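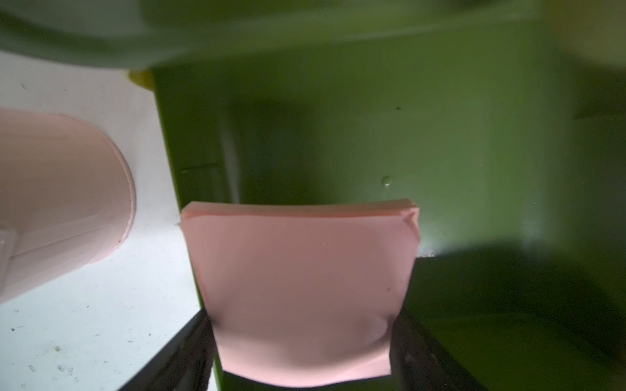 Subject: Re: Re: anything that can do the dull half of the job yet?

On Wednesday a list member wrote:

> We clean holiday rentals, and the laundry is already machines end to end
> apart from the folding. What I want to know is whether there is anything
> on sale that can do the small stuff. Wipe down a counter, put the sponges
> and cloths back where they live, empty the drying rack. I keep seeing
> clips of arms doing this and I can't tell which ones are real. My supplier
> says two years. He said two years when I bought the floor scrubber from
> him too.
>
> Also, does anyone have a feel for what happens with soft things? Every
> demo I am shown is a bottle or a box.

Your supplier is guessing, and so am I, but I can give you what we have so far at Orkimell. We run a packing and wash-up room and have been trying out an arm on the dullest jobs in it since March. It is a plain two-finger gripper with a small camera at the wrist. We lease it through Pradetti and do the teaching ourselves.

On soft things first. Picking up a block of foam is easier than I expected. The fingers close on it, the sides pinch in, and it stays put. You can be off by a fair bit and still have it, because the foam gives. A glass is much less forgiving. So the people who told us to start with hard objects had it backward, at least for our kind of work.

Putting the foam down again is where the time goes. Squeezed low, the block bulges and leans, and when the fingers open it springs back and may hop or roll. If it is going into a bin with a lip, it can catch on the lip. A person drops it in without looking. The arm has to line up over the bin, go down, open, and back off without dragging the block out with it. The wrist camera helps on the way in, but once you are holding something, that thing fills a good part of the view.

We kept a tally for one week on a single chore, foam blocks and sponges into a bin. It managed 71 out of every hundred with no help. Most of the rest were dropped outside the bin or left hanging on the edge. In four cases it closed on air and carried on as if it had something, which bothered me more than the drops did. Wet ones were worse than dry ones. I didn't split the numbers, so take that as an impression.

Wiping is a different story. It can push a cloth across a flat counter well enough. What it can't do is decide that the counter is clean. Crumbs collect along the edges of things and it will go past them every time unless it has been taught that spot. Our people see crumbs and go after them. I would not pay for a machine to wipe a counter that someone then has to check and wipe again.

Drying rack: no. We tried it for two afternoons and stopped. Lids lean on cups, cups lean on plates, and taking one thing out moves the rest.

On the clips, the questions I would ask are whether it is sped up, whether a person is steering it from off to the side, and how many tries they threw away. Ayaaba answered all three when I wrote to them, and I thought better of them for it. The Akia rep would only send me another clip.

On cost, I can't make the sums work for a business like yours. You have a different kitchen at every address and the arm would need setting up again in each one. Ours is bolted down in one room with the same bins in the same places, and it still needs somebody within earshot. It saves us one person's worst hour of the day, if nothing jams.

If I were you I would spend the money on the folding problem – or on a second floor scrubber – and ask again next spring. If anyone here has one running in a place where the layout changes from day to day, I would like to hear what the setup takes, in hours, and who does it.

We are renewing the lease for four more months. I can post the tally sheet if it's any use to people. It is handwritten and I would have to type it up.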